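# 第4讲 手持夹爪对比试用（课堂笔记，未校对）

2023年3月6日 星期一
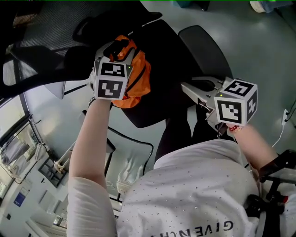
图4-1 双手各持一只夹爪，左爪夹住橙色织物件，右爪张开，下方为办公椅

上周欠的先补：作业二里“开口行程”和“有效行程”很多人混用。开口行程是两指完全张开的距离，有效行程要扣掉指尖垫的厚度，再扣掉标定时留的余量。报告里写哪个都行，写清楚。

## 一、今天比什么

两套手持夹爪，Temex 的和 Trunatau 的。控制器都用 Gimberg 那台，别自己换。

- 夹持：软的东西，带子、布袋、绳
- 位姿跟踪：靠方块上的标记，不靠手感
- 延迟：扳机按下到指尖动
- 手腕累不累（要写，别嫌主观）

刚性物体下次再做。

## 二、标记方块

看图4-1，两只夹爪上各装一个白色方块，黑白标记贴在不同的面上。为什么不只贴一面：手腕一翻，单面就丢了。多面的好处是转过去还有另一面接上，坏处是面与面之间的相对位姿必须事先标好，标错一个面，切换的时候轨迹会跳一下。

跳变怎么认：

1. 把位置曲线画出来，找台阶
2. 对照当时识别到的标记编号
3. 编号换了、台阶也在同一时刻 → 外参问题
4. 编号没换 → 多半是模糊或者反光，回去看原图

Viorica Costache 的讲义里把第3步写成“重新标定相机内参”，那是另一回事，不要照抄。

大标记远处好认，近了容易出画；小标记反过来。混着用可以，但识别程序里每个编号的边长要分别填。去年有一组全填同一个数，深度整个偏掉，查了两节课。

## 三、软物体的麻烦

布一夹就变形，指尖力读数没太大参考价值。判断夹住没有，看三样：

- 指尖间距停在哪里（停在零 = 夹空）
- 提起后间距有没有继续变小
- 图像里物体跟不跟着走

图4-1里橙色那件上面横着一条黑带子。这种东西选夹点要想一下：夹带子还是夹布面？夹带子的话厚度集中，间距读数清楚，但物体会绕着带子转；夹布面转得少，可容易从爪间滑掉。两种都要做，分开记，不要合成一个成功率。

双手任务另外注意：一只手在动，另一只手先张着等，等的时候间距读数也要录。有人图省事把空手那段剪掉了，后面对时间轴对不上。空手段保留！！

办公椅的坐面软，往下压会陷，夹爪尖端别顶进去。扶手也会挡标记，手绕开走，路径长一点没关系。

## 四、延迟怎么测

每套夹爪触发400次，间隔随机，不要打拍子。记录扳机信号时间和指尖开始位移的时间，两个相减。

- 采样率1,000 Hz，低了看不出差别
- 报中位数和第95百分位，不要只报平均
- 超过38毫秒的单独列出来，附时间点
- 时钟先对齐再开始，别事后凑

Mieczysław Kołodziej 问：两套的扳机手感不一样，人会不会按得快慢不同？会。所以起点取信号过阈值的时刻，不取人听到提示音的时刻。这个问题考试可能出，自己想想阀值取高取低分别影响什么。

## 五、记录表

每次一行：

| 项 | 填法 |
|---|---|
| 夹爪 | T 或 R（Trunatau 记 R，防止重名） |
| 手 | 左 / 右 |
| 夹点 | 带 / 面 |
| 停止间距 | 毫米，一位小数 |
| 标记丢失 | 帧数 |
| 备注 | 滑、转、掉，写一个字就够 |

每人每套8轮，做完换人。换人之后重新做零位：夹爪全开，停一下，全闭，再停一下，存。没做零位的数据不收。

左右手也要交换，惯用手写在表头。手腕评分1到5，5最累，做完马上填，别回宿舍再的补。

## 六、常见错

- 方块没拧紧。轻轻晃一下，有响声就拧
- 手指或者袖子盖住标记，自己还不知道，录之前先看一眼预览
- 看指示灯亮就以为在录。亮灯不等于在录，以控制器屏幕上的计数为准
- 线拖在地上绊人，沿墙走
- 文件名用中文，Wu 那个脚本会报错，用拼音或编号

## 作业

交对比报告，两页以内。必须有：延迟分布图一张，夹点两种分开的结果，至少一处跳变的分析（没有跳变就写你怎么确认没有的）。原始数据一起交，不要截图。

下次：刚性小件，带好卡尺。第五节的表下次接着用，别扔。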